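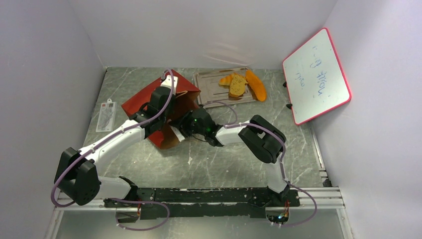

Shopping bags and the load test

I finally finished the spreadsheet on paper carrier bags. Twelve bags, all with twisted cord handles, each loaded with dry rice in one-pound steps and hung from a hook for 30 minutes per step.

Most failures started at the glue patch where the handle meets the inner wall. The cord itself never broke. Four bags split along the bottom fold first, and those had a single layer of paper at the base.

Humidity matters more than I expected. I repeated the October runs in the bathroom after a shower, and the glue let go at much lower loads. Kamala Pisharody wrote to ask whether a cardboard insert helps. It does for the bottom fold and makes no difference at the handles.

The sheet has 2,166 rows, mostly hygrometer readings. Next I want to try flat paper handles, if I can find a shop that still uses them.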